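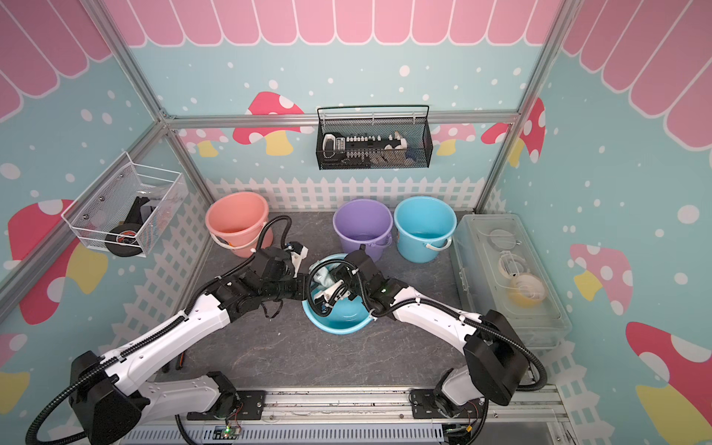
Blue basin with the cloth in it, buckets along the fence side, lidded box on the right.

**Where should the wash basin go in a small play laundry corner?**

Posted by Fatemeh Hosseinzadeh

I'm setting up a pretend laundry corner with mushroom wallpaper, a printed picket fence along the bottom and pink and white awnings at the top. The floor is dark gray with a marble look. I have three buckets (pink, lavender, blue), a light blue basin, a clear storage box with a lid and two wire baskets that hang up.

The buckets are at the back now and the basin is out on the floor. My trouble is that the cloths end up in whichever bucket is closest. Should I move the basin back with the buckets, or keep it where it is? Also, is there any point in having a box with a lid for the small stuff? The space is 145 cm wide and I can't make it bigger.

---

**Barry Nuttall**

Leave the basin in front. It's the thing that gets used most and it needs clear floor on both sides. If you push it back you'll be reaching over it to get to the buckets.

I'd give each bucket one job and stick to it. Ours are clean cloths, used cloths and pegs. We put a strip of tape on the handles with the word written on it, and after 2 weeks the cloths were mostly going in the right place. Buckets can stay against the fence.

Keep the lid on the box if you store cups in it, otherwise lint gets in. Turn it so the short end faces you and it takes up less width.

Hang the heavier wire basket from the rail and keep the lighter one on the side wall. Check the hooks every so often. One of mine slid along the rail until it was over the basin.

---

**dobson_9**

too many buckets. we got rid of one and it was fine

---

**Skivdale**

Agree with Barry on the tape. Pictures work better than words if the kids can't read yet. I'd also use a thinner cloth, as the thick ones bunch up in a small basin and don't lie flat when you hang them.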